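Soriano Chores — README

Last updated: 2023-12-07

Teleoperated and scripted runs on small household chores. Built at the Vurness lab to answer one question — can an arm do this stuff yet, without a person hovering. Short answer, some of it.

291 episodes, 16 tasks. Drawers, bowls, lids, putting things away. One arm per episode, two-finger gripper, white table, black curtain behind. Fixed view plus wrist view where we have it. Object placement varies, so dont assume the same layout between episodes.
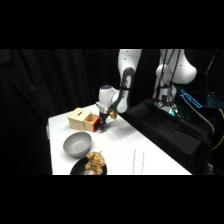 Drawer task, fixed view. Small box, red drawer front, partly open.

Drawers are the decent part. Pulling is easier than closing — closing drifts sideways if the push is off center and the whole box walks across the table. We log that as a fail even if the drawer ends up shut. Labels are success / fail / abandoned, set by hand by Jonalyn Lumanlan and Shivam Nishad. Where they disagreed the episode is marked "abandoned", sorry, should be its own label. Will fix.

Handles are slower. Grip angle matters alot and the wrist view loses the contact point once the fingers get low.
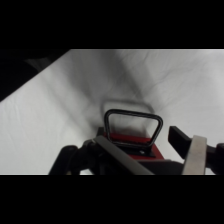
Nestor Lacson wrote back after the July release that he'd still do the tidying himself, and that a success rate on one table tells him very little about a kitchen. Fair. No kitchens in here. Gorard split is the nearest thing, more clutter, and policies trained on the main split do badly on it.

Known problems:
- 3 episodes have no wrist video
- timestamps in the Gorard split are off by about 91 ms
- task names not consistent, "put_away" and "putaway" are the same task

Research use only. Questions to Lilibeth Macapagal.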